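Handheld Gripper Comparison Enters Its Second Round

Automation Laboratory News, November

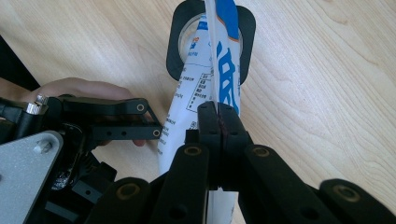 A plastic pouch held between the fingertips of a hand-held gripper during a threading task at the Janton bench.

The Automation Laboratory at Donodier has completed the first round of its comparison of hand-held grippers and has begun the second. The purpose of the work is to decide which gripper design the laboratory will adopt as its standard tool for recording demonstrations of packaging tasks. Two designs remain under consideration: the Nondo, which uses parallel link arms and flat fingertips, and the Qudah, which uses a single sliding jaw.

The first round was limited to rigid items such as boxes, jars and capped bottles. Both designs performed well, and the difference between them was too small to support a decision. The second round concerns flexible packaging. Pouches and sachets fold under pressure, slip when gripped near a seam, and change shape between one attempt and the next. They also make up a large share of the items that our partner sites have asked us to handle.

Each operator completes the same set of tasks with each gripper. In the threading task, a pouch must pass through the round opening of an upright holder. In the stacking task, pouches are laid flat in a shallow tray with the printed side facing up. In the transfer task, the pouch is handed from one gripper to another without touching the table. The tasks are carried out at the Janton bench, and every attempt is recorded by the camera mounted on the tool.

The plan calls for 4000 recorded attempts across the two designs. At the time of writing, 2722 have been recorded and checked. An attempt is set aside if the camera view is lost, if the operator touches the item with a bare hand, or if the recording stops early. Attempts that fail for any other reason are kept and marked as failures, as these are of value to the comparison.

Early remarks from operators have been collected on the standard form. Several report that the Nondo gives a clearer view of the item at the moment of closing, and that its narrow fingertips are easier to place beside a fold. The same operators find it tiring over a long session – the weight sits forward of the hand. The Qudah is considered more comfortable, but its wider jaw tends to push a pouch away before gripping it. These remarks will be read together with the recorded results, and no preference should be assumed at this stage.

Some changes were made to the procedure after the first week. Fingertip pads are now wiped at the start of each session and replaced after every 42 sessions. Thumbscrews are to be checked by hand before recording begins. The camera exposure is fixed for the whole session – operators should not adjust it between tasks, even if the daylight in the room changes.

The laboratory has also received questions about controllers. The present comparison covers the hand-held tools only. A separate trial, in which the selected gripper will be fitted to a robot arm and driven by the two controllers now in storage, will be scheduled once the hand-held work is finished. Staff who wish to propose tasks for that trial may submit them through the usual request form. Proposals should state the item to be handled, its approximate weight and the motion required.

Staff who have not yet taken part and would like to serve as operators are invited to add their names to the sign-up sheet outside the laboratory. A short introduction to both tools is given at 9:30 a.m. on recording days, and no earlier experience is required. Left-handed operators are especially welcome, as they are underrepresented in the attempts recorded so far. Sample pouches from partner sites may be left at the laboratory counter, labeled with the name of the sending department.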